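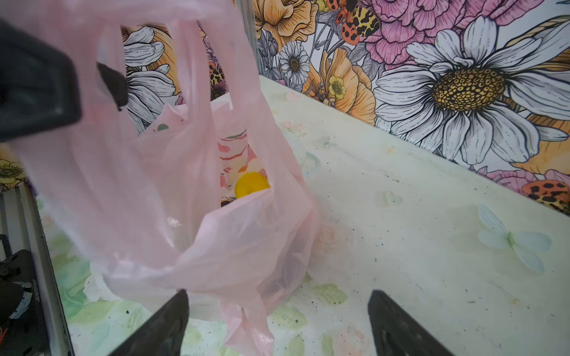
Week six of robot club and I have finally stopped calling it "the evening class", which is what I told my family it was when I signed up. They thought it was pottery. I let them think so for a fortnight.

For anyone who missed my last post: it's a Wednesday night thing, half past six until whenever the building gets locked, and we're split into small teams working towards the Agbayani, a regional contest for hobby clubs and colleges. You don't get to choose your task. The organisers send out an envelope (an email, but everyone says envelope) and you've got until February to make two arms do whatever it says. One team got folding tea towels, the lucky so-and-sos. Another got pouring rice. We got Unpack The Shopping.

I was thrilled, I'll admit it. How hard can a carrier bag be? I unpack one most days while on the phone.

Well! A thin plastic bag is a horrible thing to give a robot. It hasn't got a shape. You hang it up by the handles and it's one thing, you let go of one handle and it's something else entirely, and if you so much as brush the bottom corner the whole lot swings round and shows you its other side. The light bounces off every crease as well, so half of what the cameras pick up is glare. And then there's the see-through business. You can sort of make out what's inside, only the colours are all wrong and you can't tell what's in front of what.

Our plan at the moment goes like this. One arm takes hold of a handle and keeps the bag up. The other comes in low and steadies it, and only then do we worry about getting anything out. We argued about the order for most of an evening. I wanted to lay the bag flat and tip it, the way a toddler would, and I still think there's something in that, but the rules take points off for anything that rolls away and most shopping rolls. So up it stays.

We teach it by doing it ourselves, over and over, steering the arms by hand with a second set of controls while everything gets recorded. Our team has 303 goes saved so far. I did a big chunk of those and my shoulders know it. You'd think it would get boring and it does, a bit, but I've also found it weirdly soothing after work - you put the kettle on, you sit down, you pinch a bag. Somewhere past the first hour I stop thinking about the arms as arms and just reach. Then I go home and pick up my own fork far too carefully.

The folder on the club computer, which all the teams share, was up to 2116 recordings last time I looked. Somebody went through the lot and threw out the duds (people forgetting to press stop, mainly, and one of me eating a biscuit for four minutes with the arms doing nothing at all) and that left 1627. I felt quite protective of the biscuit one.

A word about the flowers, as I know my sister will ask. Every team has to train with a changing background, so the arms learn about bags and don't just memorise one table. You're meant to swap the cloth and the boards every so often. Most teams went for plain grey, then plain blue, then a slightly different blue. We went to the remnant bin. I love our corner, it's like working inside a birthday card, all daisies and big orange moths, and it's given the software a proper headache, which is good for it. The week we put the boards up our success rate dropped through the floor and I was very unpopular. It has crept back since. I'm taking that as a win for soft furnishings.

The cloth does need a shake, mind you. I keep saying I'll take it home and wash it and then it gets to ten o'clock and I've forgotten again.

Bits and pieces from this week, mostly so I remember them:

- The Vellov fingertips are much better on thin plastic than the set we started with. They're narrower at the end, so you can get a pinch on one handle without grabbing both. They also cost a silly amount, so we're being careful.
- Ukard, the program we use for lining up the cameras, now opens in two minutes instead of ten. I don't know what anyone did to it and I'm not going to ask.
- Grip too gently and the film slides out. Grip too hard and it stretches, and a stretched handle never hangs the same way again. I've been bringing bags from home by the armful.
- Round things are still the worst. Boxes we can nearly do.
- If you're steering, take your cardigan off first. Sleeves get everywhere.

The other thing hanging over us is the practice day at the Ikon, the old sports hall out by the ring road. We all pack up our benches, drive them over and do our task in front of the other clubs, no marks given. The lighting in there is ghastly, sort of green, and I've no idea what it'll do to a pale pink bag. Last year's lot came back saying their arms couldn't find a white mug on a white table. I've offered to bring a lamp. I've also offered to bring flapjack, and that got a much warmer reception.

People at work keep asking whether I need to be good at maths for this, and I can only tell you I'm not, and they haven't thrown me out. There's plenty of maths going on at the other end of the bench. My end is patience and carrier bags. If you live near enough and fancy it, there are a couple of spaces after half term, and they'll lend you safety glasses if you turn up without.

Next week we're trying it with two tins in the bottom, to see if a bit of weight stops the swinging. I've said I'll bring the tins. Beans, probably, unless we eat them first.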